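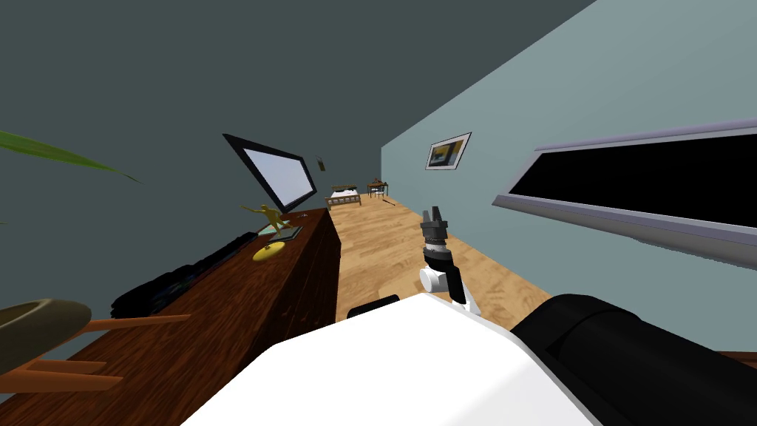

How do I keep a sourdough starter alive while we're away for five weeks?

Posted by Gráinne Ó Gríofa
Tuesday, December 12, 2023
Filed under Baking and Preserving

Hello everyone, first time posting, though I've been reading this board for years and have pinched more recipes from it than I'd care to admit. I hope this is the right section.

We're going to see my sister over the holidays and then carrying on to my husband's family, so the house will be empty for five weeks. I have a rye and white flour starter that I began in June, and after a very slow first couple of months it has finally turned into something I'm proud of. It doubles by lunchtime if I feed it at breakfast, it smells of apples and yogurt, and the last few loaves have had a lovely open crumb. I'd be heartbroken to come home to a jar of pink fuzz.

At the moment it lives on the counter beside the kettle and I feed it every day, equal weights of flour and water. I have never once put it in the fridge. My neighbour offered to feed it, and she's a darling, but she has three cats and a new grandbaby and I don't want to add to her list. My husband thinks I should throw it out and start again in the new year (he has been spoken to).

I've read that you can dry it, freeze it, or just stick it in the fridge and hope. Which of these would you do? And if it's the fridge, do I feed it before or after it goes in? I'd rather not buy any special equipment, but I do have a kitchen scale, parchment paper and plenty of jars.

Thank you in advance, and happy baking to all of you.

Fuseini Amegashie
Member, 3,712 posts

Hello Gráinne, and welcome! What a nice starter you've got there, by the sound of it. Please don't throw it out. Five weeks is no great hardship for a healthy starter, and mine has sat in the back of the fridge for longer than that while I was busy with other things, with the jam and the pickles for company.

My advice is to do two things at once, the fridge and the drying, so that you can enjoy your trip without thinking about jars.

For the fridge, make it stiffer than you usually would. Take a spoonful of your starter, say 20 grams, and mix it with 70 grams of flour and 49 grams of water. I know 49 looks fussy, but it's simply 70 per cent of the flour, and if your scale says 50 the bread police will not be coming round. You'll get a firm little ball of dough that you may need to knead with your fingers. The stiff dough ferments more slowly than a runny one, and that's the whole idea. Put it in a clean jar with room to grow, leave it on the counter for an hour or two until it has just begun to puff, and then into the fridge it goes, with the lid on but not screwed down tight. So to answer your other point, feed it before it goes in.

For the drying, do this a few days ahead, while you're still home to keep an eye on it. Spread a thin layer of bubbly, recently fed starter on parchment, as thin as you can manage with the back of a spoon, and leave it somewhere dry with a clean tea towel propped over it. Mine takes a day or two, longer in damp weather. When it snaps like a cracker, crumble it into a jar and put it in the cupboard. Check the thick bits in the middle – if they bend, they aren't ready, and they'll go mouldy on you.

I used a Cereo jar for years for this, the one with the clip lid, but any jar with a good seal will do the job. An old jam jar is fine. 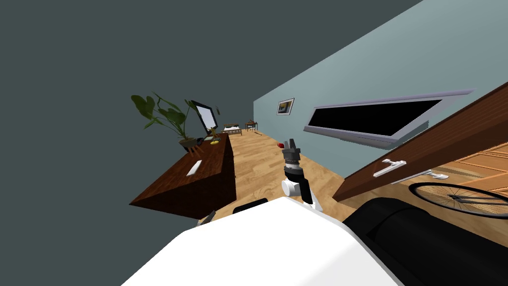
How long will the dried flakes keep once they're in the cupboard?

Many months at the very least, provided they went in bone dry and the lid seals well. I've woken up flakes that were more than a year old, and they were sluggish for the first few days and then perfectly cheerful. Keep them away from the stove and write the date on the jar, as you will certainly forget it. To bring them back, soak a tablespoon of flakes in the same weight of lukewarm water until they soften, stir in a little flour, and feed once a day until it's rising as it used to.

As for the one in the fridge, when you get home it may have a greyish liquid on top and smell like nail polish remover. Pour the liquid off, take a spoonful from the middle of the dough, and feed that twice a day on the counter for two or three days before you bake. If you see anything pink, orange or fuzzy, bin the lot and go to your flakes.

Have a wonderful time with your sister, and do come back and let us know how it went.

Kivow
New member

I just leave mine in the fridge. Went nearly 70 days once and it was ok. Didn't feed it first or anything. Bread was a bit flat the first time but second loaf was good. I wouldn't bother with freezing, tried it and mine never came back properly but maybe I did it wrong.

What flour are you using? Rye seems tougher than plain white in my experience, so if you've got some left I'd use that for the last feed.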